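Fumon handheld gripper pair, hire or buy

Written by Khadija Bouzid, Prakham hire desk
Page updated October 11, 2018

Hello! If you've found your way to this page you probably want to record somebody doing a job with two grippers, without parking an entire robot arm in your office to do it. The Fumon pair is the kit I send out most, and it's the one I use myself when I want to try an idea before lunch. You get a left and a right, you hold one in each hand, and you do the job with the fingers on the end while the cameras take it all down.

I've had my own pair going since last November and I'm fond of them, so bear that in mind as you read (I've put the moans in as well).

For trying them out I keep going back to a small-parts drawer unit. The drawers are clear, the pulls are little lips you have to get a finger behind, and the whole thing likes to creep across the table if you yank it. The view from each gripper's own camera is a good close one, with both fingers in the picture at the bottom, so you can line up on a drawer and see later how you did it.

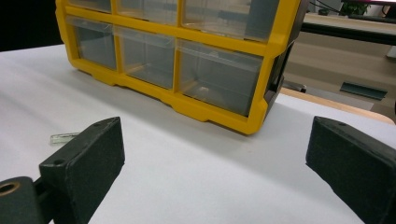
Do I need a robot to use the Fumon pair?
You can record with nothing more than the two grippers, the head camera and the laptop. Plenty of people hire the pair long before they own an arm, and use the time to find out which jobs are worth bothering with.

What's in the case: the two grippers, two long cables, two short ones, the head camera on its band, a spare set of finger pads, a hex key and a printed card with the start-up steps. The card is mine. The maker's booklet is fine but it starts with four pages on transport brackets, and you won't care about those on your first morning.

The pads deserve a word. They're thick and chunky, which I like for boxes and handles and anything you want to hug from both sides. For thin things lying flat I like them less. You can get a strip of plastic off a table with them, but you'll be tilting and scraping, and your wrist will have an opinion by teatime. Cronin make a narrower tip that fits the same mount, and I can put a set in with your hire if you tell me when you book. Replacement pads in the standard shape are £54 for both hands.

Weight-wise, I find them comfortable for a morning and tiring for a whole day. Swap people over if you can! The recordings get sloppy when arms get tired, and you can see it straight away on the gripper views because everything starts to sag towards the table.

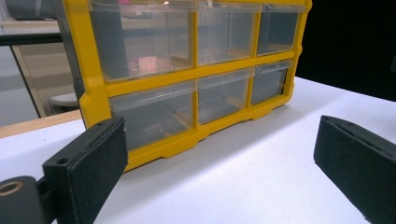
How long does it take to set up?
Allow 18 minutes if you follow the card, and longer the first time if your laptop wants to update itself. Plug in the left gripper, wait for its light, then do the right one, and leave the head camera until last.

Now, the tabletop. I use a plain white one and I'd tell anybody to do the same, with the work placed towards the back so your hands have somewhere to be. Crowd the front and you end up with elbows out like a chicken. The head camera wants a tilt down, enough to get both hands in with the job behind them, and I check it before every batch as the band does slip a little (thick hair makes it worse, and I have a lot of hair).
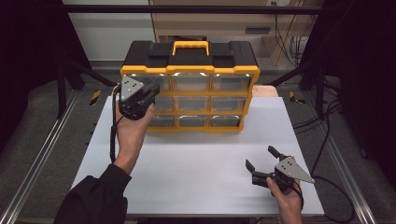
I do keep one gripper up and the other low when I'm working out a two-handed job. You quickly find out which hand wants to steady and which wants to pull, and it's often the opposite of what you'd planned. With drawers, keep the steadying hand from covering the very drawer you're going for. I've lost whole recordings that way, and it's maddening, because the gripper view looks lovely and the head view is all knuckles.

Cables are my big moan. They're sturdy, and there are a lot of them once both hands and the head are wired up. Run them away behind your arms and give yourself slack. The Willia clips help a bit and I'll throw some in free if you ask nicely.

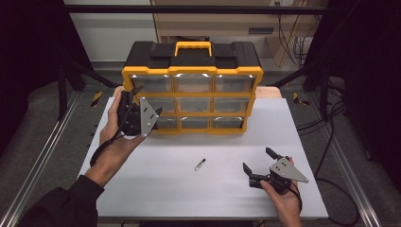

The Fumon pair at the drawer unit, seen from the head camera.

Prices. Hire is £315 a fortnight with the head camera included, and the return label is in the lid. If you'd like to buy a pair, send me a message and I'll work out a quote with or without the Cronin tips. Order code for either is FUMON 141. Please say which side your main user favours, and how far your laptop will be from the table, so I can pack the right cables.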